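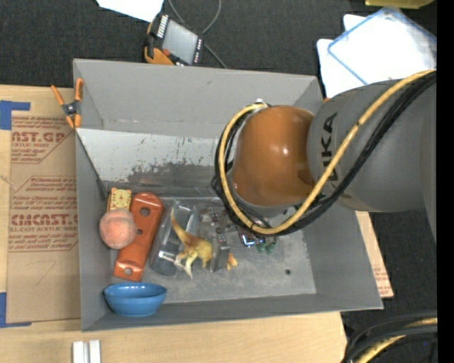
25 Jan 2025

I have been asked on several occasions to set down how we gather grasping examples for the learning system at Iltgate, and the end of a collection period is a suitable time to do so. The views below are my own. Segundo Llanos, who supervises the work, has read them and disagrees with one paragraph, which I have left in place.

The procedure is simple to state. A bin is filled with a mixed set of household and toy objects. The arm makes an attempt, the attempt is recorded together with its outcome, and the next one begins. A session consists of 60 attempts. After every 15, an operator rearranges the contents by hand. Objects that have settled against a wall are moved toward the middle, although not all of them, as the system must also learn what a corner is like.

Selecting the objects has taken more of my time than any other part of the project. In September we worked almost entirely with wooden blocks and cups, and the model trained on those recordings became very good at blocks and cups. When Maritza Nina introduced a second set in the same month, performance fell sharply. The current rules were written in response. Each set must now contain something soft, something transparent, something with holes, something glossy and at least one object with no obvious place to take hold of it. A toy dinosaur meets the last requirement very well. Its tail suggests one grasp, its back another, and the legs interfere with both.

Transparent containers remain the most difficult category. Reflections change as the arm moves, and the depth readings can place a surface well behind its true position. It has been suggested that we remove them until the rest of the model is more mature. I have argued against this. A system that has never met clear plastic will treat it as empty space, and the habit is expensive to correct later. This is the paragraph with which Segundo disagrees.

Failed attempts are kept. During the first weeks, operators at our Sedlow site deleted them in the belief that they were being helpful, and we lost 18 sessions in this way. The written instructions now state that a missed grasp, a dropped object and a grasp of two objects at once are each to be saved under their own label. An attempt is discarded only if the recording itself is incomplete.

Labeling is carried out by two people working separately. When their labels differ, the recording goes to Maritza, whose decision is final. Most disagreements concern objects that are lifted and then slip — one person regards this as a success, the other does not. Our present rule is that the object must still be held when the arm reaches the release position. The rule is strict, and I expect that it will be revised.

I would add a remark on fatigue. Resetting a bin is dull work, and a tired operator tends to place the same things in the same positions. We noticed this only when Escobar, our review tool, showed one ball in nearly the same spot in 61 consecutive recordings. Operators now change places halfway through each session, and the starting arrangement is made by tipping the objects in from a tray.

The next period will be held at Nidaleck, with new object sets and the same labels. I have requested more fabric items and fewer rigid bars, and Segundo has asked for a written comparison of results with and without the transparent containers. I have agreed to prepare it.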